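A Review of the Mamero Desktop Arm Kit
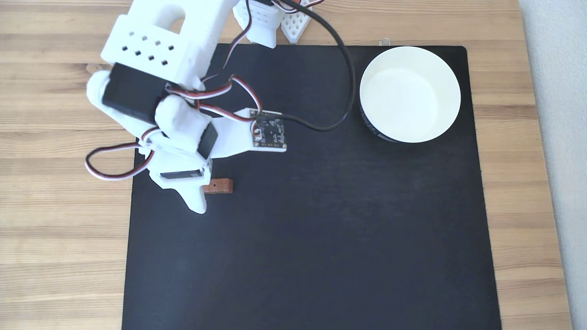

The Mamero arm on the practice mat, with the small block and the bowl used for placement exercises.

The Mamero kit was purchased for this workshop in September, following several inquiries from readers who wished to know whether a printed arm of this class is suitable for home study. The review that follows is based on regular evening use at my own table in Larnetville. The kit was bought at the full price of 319 dollars, and no payment or consideration was received from the seller.

Mamero supplies the arm in two forms. The first contains the servos, control electronics, cables and fasteners, and leaves the purchaser to print the structural parts. The second includes the printed parts as well. I selected the second. The white parts arrived in labeled bags and were in good order, with the exception of one bracket on which the screw holes required light cleaning with a hand drill.

Assembly occupied 9 hours over several evenings. The printed manual is adequate for the base and shoulder. It is less satisfactory at the wrist, where two drawings show the servo horn in different positions. Purchasers are advised to center every servo before attaching the horn, a step which the manual places in an appendix. I did not do so on the first attempt and was obliged to take the elbow apart again.

Cable management deserves particular mention. The servo leads are generous in length and must be allowed enough slack for the full travel of the joints, so that a wide loop stands out to the side of the arm. The kit provides no clips for this purpose. Mikkel Briem, who assembled the same model for his evening class, uses short lengths of hook-and-loop tape at each segment, and I intend to follow his practice. The heavier black cable to the small board at the gripper is stiff, and I should have preferred a more flexible type.

The standard exercise in the accompanying guide asks the owner to pick up a small block and place it in a bowl. A household bowl is sufficient. I would recommend a plain dark mat beneath the work, as it protects the table and makes small parts easier to find. In my trials the arm moved smoothly at low speed. At the higher settings there was noticeable sway at the shoulder, and the pointed jaw tended to push the block aside before closing upon it. Approaching from directly overhead reduced this difficulty considerably.

The software is the weakest portion of the offering. Installation was completed without error, but the calibration screen does not save its values unless the program is closed from the menu. This was confirmed in correspondence with Inger Kvaran of the Mamero support desk, who replied within a day and stated that a correction was in preparation. Her messages were courteous and specific. After more than 300 practice cycles, no servo has failed, although the wrist screws have needed tightening.

For comparison, I also considered the Barkano arm, which is sold fully assembled at a higher price, and the Moulin kit, which is less expensive but was out of stock at the time of purchase. A reader who wishes only to write programs may be better served by the Barkano. A reader who wishes to understand how the joints are put together will find the Mamero the more instructive purchase.

I rate the kit 4 out of 5. The mark withheld is for the manual and the calibration fault in equal measure. Replacement brackets may be ordered singly from the Mamero parts page, and owners with access to a printer may download the files after registering the kit.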